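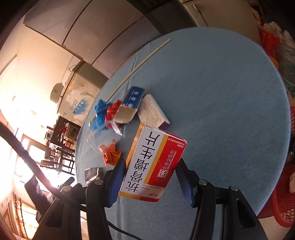
Boîte « Kanggu Zengsheng Pian » tenue entre les deux mordoirs bleus de la pince portative, table ronde, emballages autour.

LISEZ-MOI – séquences de tri d'emballages, journée portes ouvertes Trilow
Rédaction : Sabina Danko
Version du 20 décembre 2021

Origine
Ce dossier regroupe les enregistrements faits pendant la démonstration de Trilow, en juin. On nous avait annoncé « la collecte de gestes à domicile, sans robot ». L'invitation parlait aussi d'autonomie, mot que je n'ai pas repris dans les métadonnées. Pendant la démonstration, c'est une personne qui tenait la pince, choisissait l'objet et décidait quand l'ouvrir. Le reste relève de l'apprentissage à venir, et Trilow n'a montré aucun modèle entraîné sur ces données.

Contenu
506 séquences, dont 89 écartées à la relecture (objet hors champ au moment de la prise, ou fichier tronqué).
11 catégories d'objets : boîtes en carton, films froissés, sachets, baguettes, etc. La liste complète est dans categories.txt.
Durée moyenne : environ 6 secondes par séquence.
Textes imprimés sur les boîtes : non transcrits, sauf quand le nom du produit est lisible sans effort.

Ce qui a été montré
La tâche s'appelle « ranger la table ». On saisit un emballage, on le soulève, on le dépose dans un bac. Les boîtes rigides se prêtent bien à l'exercice, avec leurs faces planes et leurs bords nets. J'aurais préféré voir davantage de plastique souple. Quand un visiteur a demandé un sachet froissé, l'animateur a proposé de commencer par une boîte, puis la séance a pris fin à l'heure prévue.
Le représentant de Flestia assurait que la variété des logements suffit à garantir la généralisation. Je lui ai demandé sur quel essai il s'appuyait. Il m'a renvoyée à une note interne que je n'ai toujours pas reçue.

Limites connues
Les objets sont posés sur une nappe, qui plisse et glisse parfois avec eux. Aucun champ ne le signale.
L'éclairage est celui de la pièce. Plein soleil dans certaines séquences, à ne pas comparer directement avec les autres.
La pince est inclinée très librement, l'horizon aussi. Rothe fournit un script de redressement – il échoue sans message d'erreur quand l'inclinaison est forte, donc vérifiez la sortie.
L'étiquette « réussi » a été posée par l'opérateur lui-même, juste après le geste. Je la considère comme indicative.
Aucune mesure de force n'est fournie. Une boîte écrasée et une boîte tenue proprement portent la même étiquette.

Usages
Convient pour tester un détecteur d'emballages ou un suivi de prise. Je déconseille d'en tirer un taux de réussite, même « provisoire », comme l'a fait la plaquette distribuée à la sortie.

Fichiers
sequences/ : vidéos et trajectoires
rejets/ : séquences écartées, avec le motif
categories.txt
notes_visite.txt : mes notes, non relues par Trilow

Corrections
Les erreurs d'étiquetage sont à signaler dans le suivi Ereck, avec le numéro de séquence. Les demandes de réintégration d'une séquence rejetée doivent citer le motif d'origine.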